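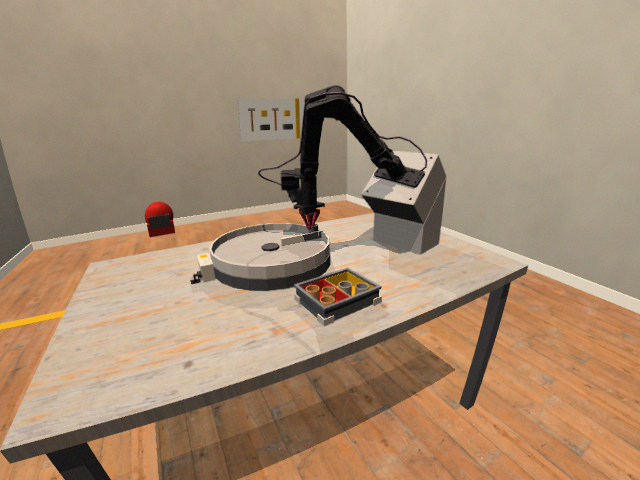 Fig. 6. Simulated cell: the gripper above the block in the round tray, cups in the sorting box.

Courses > Pindico Lab > Teaching by demonstration

2 min read

Two ways to record a demonstration

By hand: hold the arm near the wrist and guide it through the task. Joint angles are logged as you move.

By remote control: drive the arm from the Clondska handset - the only option in simulation. Go slowly near the block. Record 26 runs and delete any with a long pause.

Contact the Pindico Lab desk | Back to top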